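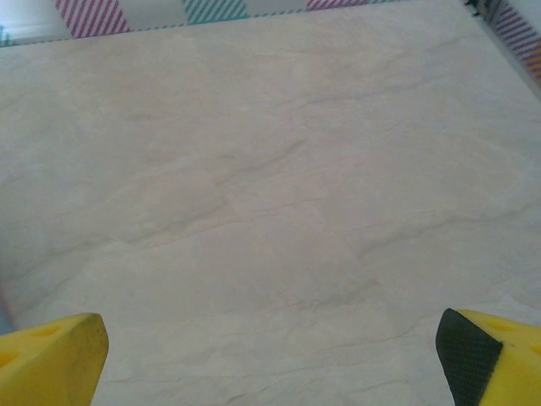 작업대 상판과 좌우 핑거. 양팔 과제 기록에서.

검색어를 입력하세요
읽는 시간 3분

학생 로봇 동아리의 성과 발표는 대체로 성공률 하나로 끝난다. Larnden 동아리의 양팔 조작 과제도 마찬가지였다. 3월 중간 발표에서 이들이 제시한 것은 시도 100회 중 성공 횟수였고, 심사표에도 그 숫자를 적는 칸만 있었다. 나는 이 채점 방식에 반대한다.

성공률은 초기 조건의 분포를 모르면 해석할 수 없다. 물체를 늘 같은 자리, 같은 각도로 놓고 100회를 반복하면 값은 올라간다. 학생들은 이를 금방 파악하고, 과제는 물체 배치를 고정하는 작업으로 변질된다. 두 팔이 서로의 작업 영역을 침범할 때 어느 쪽이 물러나는지, 파지가 어긋났을 때 재시도를 몇 번 허용하는지는 발표 자료에 남지 않는다. 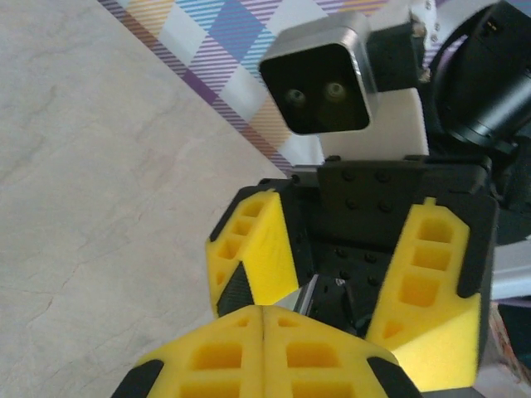 성공률 대신 무엇을 제출하게 해야 하는가?
실패 기록 전체다. 시도마다 초기 자세, 중단 시점, 중단 사유를 한 줄씩 적게 하면 된다.

Postero 대회는 작년부터 이 방식을 일부 도입했다. 참가팀이 낸 기록은 모두 1,668건이었고, 중단 사유는 7개 항목으로 분류되었다. 분류 기준에는 불만이 있다. '파지 불량'과 '접근 각도 오류'는 현장에서 구분하기 어렵고, 같은 사건을 팀마다 다르게 적었다. 그래도 평균값 하나보다는 쓸모가 있다.

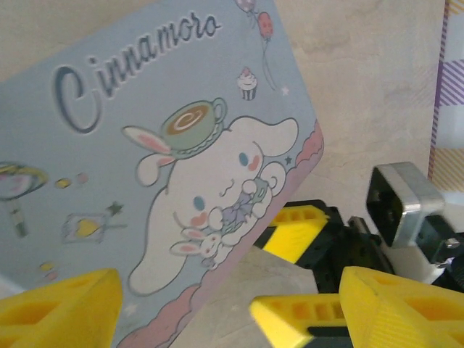 시나모롤 그림이 인쇄된 하늘색 판. 오른쪽 뒤로 다른 그리퍼가 보인다.

물체 선정도 채점 대상이어야 한다. 규격 블록만 쓰는 팀과 얇은 판, 인쇄된 상자를 섞어 쓰는 팀을 같은 표에서 비교하는 것은 무리다. Flavberg 지역 예선은 물체 목록을 주최 측이 정하는데, 이 경우 비교는 쉬워지지만 학생이 물체의 형상과 핑거 형상의 관계를 따져 볼 기회가 없어진다. 나는 목록의 절반을 팀 재량으로 두는 쪽을 지지한다.

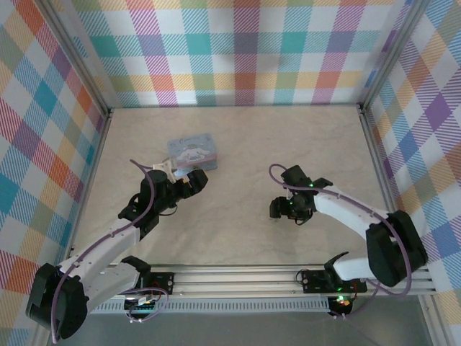
고정 카메라로 본 양팔 작업대. 왼쪽 그리퍼 앞에 하늘색 상자가 있다.

기록 작성에 시간이 든다는 반론은 타당하다. Lyons 수업에서는 한 학기 실습의 상당 부분이 기록 정리에 쓰였고, 그만큼 제어 코드의 진도가 늦어졌다. 다만 그 진도는 다음 학기에 보충할 수 있다. 남기지 않은 실패 기록은 다음 기수가 같은 시도를 처음부터 반복해야 다시 얻는다. 심사표를 고칠 때 우선 추가할 칸은 중단 사유와 초기 자세, 두 개다.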